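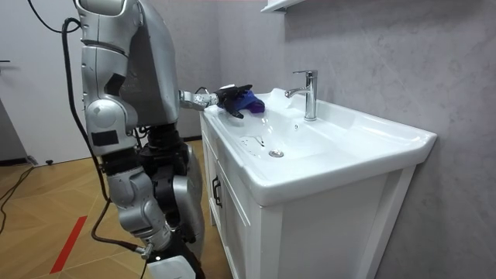 **Figure 3.** White bathroom vanity and sink, with a blue-purple cloth on the rim.

### 3.2 Measurement of water use at the bathroom sink

Water use at the bathroom sink is usually inferred from whole-dwelling meter records by separating short, low-flow events from those of the shower, toilet, and kitchen. The separation is weak for the sink. A brief draw to rinse a toothbrush has almost the same signature as a glass of water filled in the kitchen, and events that overlap with a toilet refill are commonly lost. For the present study, sink draws were therefore recorded at the fixture.

The sample consisted of 77 rented dwellings in Jimach and Stendholm. All had a single bathroom with a vanity and sink (Figure 3 shows the general type), served by separate hot and cold supply lines with accessible shutoff valves. Dwellings with a pedestal sink were excluded at the screening visit, as were those in which the supply lines were boxed in. Household size, age of occupants, and hours normally spent at home were taken from the entry questionnaire described in Section 3.1.

A Bultov inline flow sensor was fitted to each supply line between the shutoff valve and the flexible connector. The sensors logged one pulse for a fixed volume, and the logger stored the time of each pulse. Pulses from the two lines were merged into a single record and assigned to a draw. A draw was considered closed when neither line had produced a pulse for eight seconds. Shorter gaps were tested during the pilot phase but split handwashing into two draws whenever the tap was turned off for soaping. Longer gaps joined the draws of different occupants during the morning peak.

Each sensor pair was checked in place before logging began. The tap was opened fully on the cold side and 1,000 mL was collected in a graduated vessel, after which the procedure was repeated on the hot side. The check was then run at a reduced opening with a target volume of 300 mL. Sensors that failed either check were reseated once and replaced if they failed again. Seidu Osei carried out the checks in Jimach and Smaranda Cârstea those in Stendholm, using the same vessel type and the same written procedure.

Low flow proved to be the main source of error. Below a certain opening the sensor wheel turned unevenly, and a slow trickle could pass without a pulse. Correction factors were derived from the bench tests of Quaye and Costa (Appendix B) and applied to draws whose mean pulse interval fell above the threshold given there. Draws made up of a single pulse were kept in the volume totals and left out of the duration analysis. Dripping taps were noted at the first visit and repaired before the record was opened.

### 3.3 Classification of draws

Draws were sorted into four classes: rinse, handwash, face or tooth care, and fill. The first three were separated by duration and by the number of interruptions in flow. The fill class required continuous flow to a total of at least 700 mL, a limit chosen from the pilot diaries. It includes filling the basin for shaving, filling a bucket, and soaking small laundry. A stopper in use cannot be detected from flow data alone, and the fill class therefore says nothing about whether the water was held in the basin.

Diaries were used to test the classification. One adult in each participating household marked the purpose of each sink draw on a sheet hung beside the mirror over two days in November. The diary entries were matched to logged draws by time, with a tolerance of two minutes. Cecilia Essien coded the free-text entries without access to the flow records. Agreement was good for the handwash class and poor for the rinse class, many of which had no diary entry at all. Respondents appear not to regard a very short draw as an event worth writing down.

Cleaning of the sink itself was a further difficulty. Entries such as "wiped basin" were matched to draws that fell variously into the rinse and handwash classes, depending on whether the tap was left running. No separate class was created. The volumes involved were small compared with those for face and tooth care, and the diaries gave too few matched entries to set limits for duration. Earlier work using the Tôn end-use scheme places cleaning with kitchen and general household use, so totals for the bathroom sink under that scheme are not directly comparable with ours.

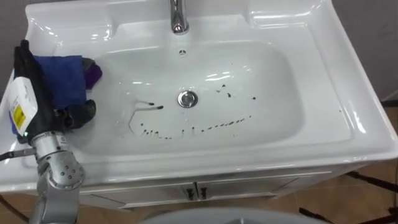

How was hot water drawn at the sink distinguished from water that was still cold when it left the hot line?

It was not distinguished in the volume totals. All flow through the hot supply line was counted as hot-line water, whatever its temperature at the tap. A clamp sensor on the hot line recorded pipe surface temperature in the Stendholm dwellings only, and these readings were used to estimate the share of each hot-line draw that passed before the pipe had warmed. The estimate is reported separately in Section 4.4 and is not applied to Jimach, where pipe lengths between heater and sink were not surveyed.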